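Purnier Folding Worktable: Review
January 3, 2023 | By the Product Assessment Desk

The Purnier is sold by Piven for small flats and shared kitchens. It was assessed over 50 meals. The legs lock firmly, although the hinge is stiff and the instructions are poorly printed.
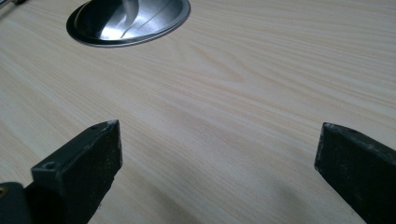
Mollah, who bought the same model in September, reported that one foot needed adjusting every week. Our unit required it twice. At 900 mm high, it suits most standing adults.

The table is recommended, with reservations about the hinge.

Comments (2)

Cavex: Does it fit under a standard worktop?

pl_reader: Mine does, folded.

We use cookies to improve this site. Accept | Manage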